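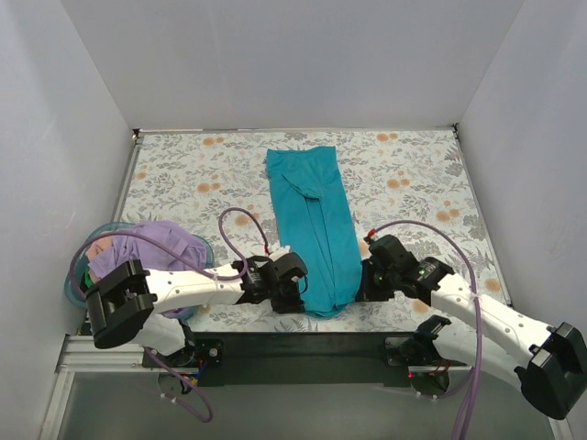 Folding table and finished garments – weekly check
Platholm Laundry and Alterations, back workroom
Checked by: Elínborg Kjærgaard
Reviewed by: Gareth Mottram
Day: Sunday, before opening

Mark each line OK, FIX or N/A. Write a comment for anything marked FIX.

1. Table surface

1.1 Mat lies flat, no raised edges – OK
1.2 Mat free of stains, lint and loose thread – OK
Comment: Floral mat wiped with the Zerport cleaner, half strength. Orange flowers still bright, so keep using that dilution. Full strength took the print off the last one.
1.3 Corner fittings at back left and back right secure – OK
1.4 Front edge of mat straight, nothing to catch on fabric – OK

2. Walls

2.1 White walls clean to the full height – FIX
Comment: Gray scuff low on the outside of the left wall, from the cart. Wipe first, paint only if it stays.
2.2 Seams closed where the walls meet – OK

3. Folding

3.1 One garment on the table at a time – OK
3.2 Garment centered, long side running back to front – OK
3.3 Lengthwise fold even, both sides straight – FIX
Comment: Teal garment is narrower at the front end than at the back. Open it out and start again from the lengthwise fold.
3.4 No layers turned over on themselves – FIX
Comment: Same garment. There is a diagonal flap on the upper part with a pointed crease. Smooth it by hand before the next fold. If the crease has set, send it back to the press.
3.5 Wrinkles smoothed toward the open end – FIX
Comment: Soft wrinkles down the length. Customer order for Doltau, so these need to come out.

4. Shelves and bins

4.1 Folded stack no higher than the shelf mark – OK
4.2 Bins labeled by customer – FIX
Comment: Fragkou bin has last week's label under the new one. Peel both and use one.
4.3 Tissue sheets in stock, minimum 300 – OK
Comment: 84 left in the open pack plus one sealed pack of 1,000. Reorder in May.

5. Safety

5.1 Aisle behind the table clear – OK
5.2 Extinguisher in place, pin and tag present – OK
5.3 Pins and needles returned to the tin – OK
Comment: Tin moved to the second shelf. It was too close to the folding table.
5.4 Press switched off at the wall overnight – OK

Reviewer notes (G.M.)

Item 3.4 has come up 3 weeks running, always on the light fabrics. Fold those last – they slide when people hurry. Item 2.1 can wait until the cart has its new bumper. Everything else marked FIX to be done before the Doltau order is bagged.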